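Finding the Evening Students: An Alumni Project at Hamar College

Project report by Chie Sugawara and Dinesh Bhuiyan
Community History Practicum, second semester

1. How we got started

Hamar College ran an evening program in the old Briltatgate building for most of its life, and if you only read the alumni magazine you would never know it. The class notes are full of day students: weddings, grandchildren, promotions, who came back for Homecoming and whose daughter is now on the soccer team. The evening people are mostly missing. They worked all day, came in at six, parked on the street, and went home after nine. A lot of them were raising kids at the same time.

Chie's mother was one of them. She finished her bookkeeping certificate at Briltatgate when Chie was in elementary school, and Chie remembers doing spelling homework on the stairs outside the classroom. When our practicum instructor asked for topics, that was the first thing out of her mouth. Dinesh signed on five minutes later (he had been planning something on the marching band, and the band has plenty of people writing about it already).

Our question was simple to ask: where did the evening students go, and would they like to hear from the college again? We also wanted to record as many of their stories as we could in one semester, in their own words, and leave the recordings somewhere that other students can get at them.

2. What we had to work with

The alumni office gave us a copy of what they call the night list. It had 635 names on it. Some entries were complete, with a street address, an email and a year. Others were a last name and an initial. The list was typed up from paper registration cards a long time ago, and the person who did it had strong opinions about abbreviations. We spent one whole afternoon on what "Off. Pr. II" meant. Office Practice, second term! We were thrilled.

We also had:

The registration cards themselves, kept in the Yoshida Reading Room on the second floor of the library. They are in shoebox-size drawers and sorted by term, so a student who took a break for a year and came back shows up in several places.

Old program booklets from the evening graduation, which was held separately from the main one. Some have names penciled in the margins where someone was added at the last minute.

Haltik, the shared records tool our department uses for class projects. It lets two people work on the same entry and keeps a history of who changed what. We needed that history more than once.

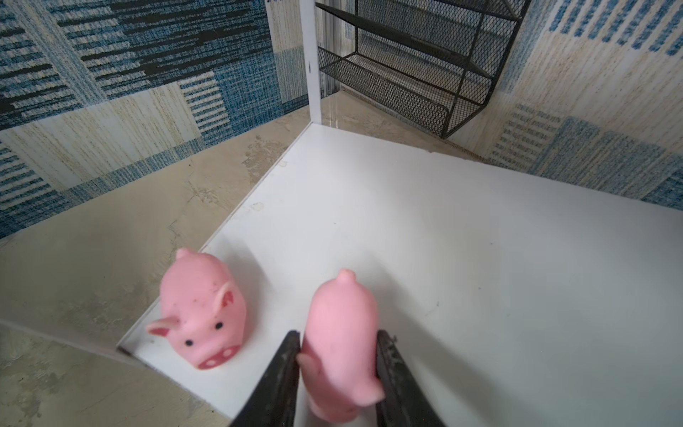
3. Cleaning up the list

This part took five weeks, and we had planned for two. The biggest trouble was names. Many of the women on the list married or divorced after they left, and a few had used two different names on two different cards. We made it a rule that we would never merge two entries unless at least two other things matched, such as a birth month and a course, or a street and a sponsor at work. Dinesh was stricter about this than Chie was. There is a long thread of comments in Haltik on a pair of sisters who lived at the same address and took the same typing course a year apart, and whom Chie had turned into one person. Sorry to both of them.

When we finished, 586 people on the list had an address or email that looked usable. We wrote to all of them. We wrote the letter four times before we liked it. The first draft sounded like a fundraising appeal, and Dinesh's aunt, who tested it for us, said she would have thrown it away at the word "valued." The final one was half a page. It said who we were, what the project was, that we were not asking for money, and how to reach us by phone, email or the card we tucked inside.

Of those, 57 came back as undeliverable. We kept the envelopes, and in several cases the yellow sticker on the front gave us a newer town, so even the returns turned into leads.

Then the phone started ringing. We can't describe how fun that first week was. People called at seven in the morning before work. One woman called from a grocery store parking lot as soon as she had opened the letter in her car. A man who had taken drafting wanted to know whether the radiator in room 6 still banged (the building has been offices for years, so we couldn't tell him, but we have since heard about that radiator from five other people).

4. The interviews

We recorded 31 interviews. Most were done by phone or video, and the rest face to face in the Yoshida Reading Room or at people's kitchen tables. Each one ran from half an hour to almost two hours. We worked as a pair whenever we could, with one of us asking and the other minding the recorder and writing down names to check the spelling afterward.

We started with a list of twenty questions and threw most of them out after the third interview. They were too much like a form. What worked was to open with "How did you get there on your first night?" Everybody remembers. They remember the bus, the car that wouldn't start, the babysitter who was late, what they were wearing, and who they sat next to. From there the conversation went wherever it liked, and we steered only a little.

We sent every person a typed transcript and asked for corrections before we filed anything. Most people fixed a name or two. Two people took out a story about a relative, and we respected that. One person added three handwritten pages, which are wonderful and now have a place in the file next to the transcript.

5. What we heard

We expected to hear mostly about hardship, and we did hear some. Tired feet, money, exams taken on four hours of sleep. But what came up again and again was company. The evening students ate together in the hall before class. They passed textbooks down from one term to the next, with the owners' names crossed out inside the cover in a long column. They drove each other home when it snowed.

A retired dental receptionist told us she had enrolled at twenty-six with three children and finished at thirty-three. She took one course a term, never two. All three of her kids later went through the day program, and she laughed that they had to be told she was an alum at all. She had never been invited to anything. "I figured it was for the ones who went in daylight," she said.

A man who had gone on to teach shop at a high school said his whole idea of teaching came from one instructor who began every class by asking what had gone wrong at work that day. The class would spend the first ten minutes fixing it together.

Another former student kept a list of everyone in her graduating group on the inside of a cupboard door, with phone numbers, and updated it for decades. She read it to us over the phone, patiently, one line at a time. It filled in more gaps on our list than any other single source. Chie would like it on record that this cupboard door is the best archive in the county.

Several people told us about the Saturday study table. It isn't in any college document we could find. A group of students in the accounting courses met in the hallway on Saturday mornings, brought their kids, and took turns watching them while the others worked problems. It seems to have gone on for several years with different people in charge.
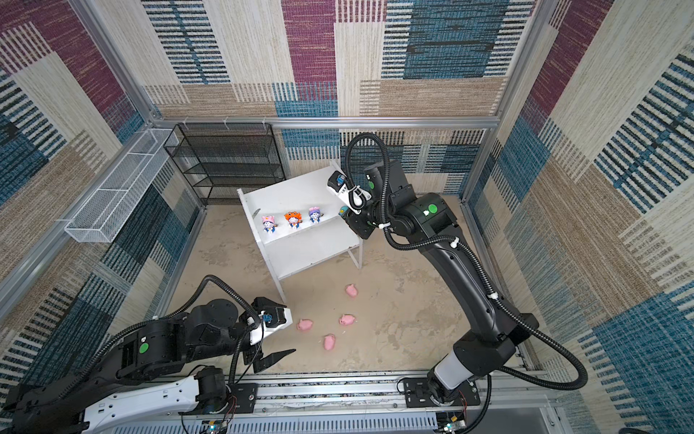 The study table has become our favorite part of the whole project, and we would love for someone to follow it up. We have seven people who remember it, and they don't agree on when it began or who brought the coffee urn. We wrote down all the versions and left them side by side.

6. Things that went wrong

We lost part of one interview. The recorder's battery ran down and neither of us noticed until the end. We had good notes, and the person was kind enough to repeat the last section over the phone the next week, but it wasn't the same. After that we used two recorders.

We were too slow in answering email in the second week. We had written to everyone at once, and we should have sent the letters in batches. Some people waited nine or ten days for a reply from us, and at least one of them had lost interest by then.

Our list is also lopsided. People who stayed close to town were much easier to reach, and the office courses are far better covered than the trades. We have only two voices from the welding course. Please don't read our interviews as a fair sample of the whole program. They are the people we could find who felt like talking.

7. What the alumni office is doing with it

We presented our findings to the alumni office in April, with a few of the former students in the room. The office has agreed to add evening years to its records, so that people will be listed by the term they finished, the way day students are listed by class. The magazine will run a short evening column starting with the fall issue, and the first three notes are already written. There will be a Briltatgate table at Homecoming. We are both going, and Chie's mother has promised to come if there is pie.

The transcripts and recordings are in the Yoshida Reading Room and can be requested at the desk. The cleaned list is not public, for privacy reasons, but the alumni office will pass a message along to anyone on it.

8. If you pick this up next year

Begin with the names we marked "check" in Haltik. Each one has a note saying what we tried.

Call people before dinner. Evening is when everybody's grandkids visit.

Ask who else they remember, and ask it twice, once near the start and again when you are putting your coat on. The second answer is usually longer.

Look for the trades students first, especially welding and drafting, while the former instructors are still around to help. Two of them gave us their phone numbers and said they would be glad to hear from a student. Both numbers are on the inside cover of the blue project binder.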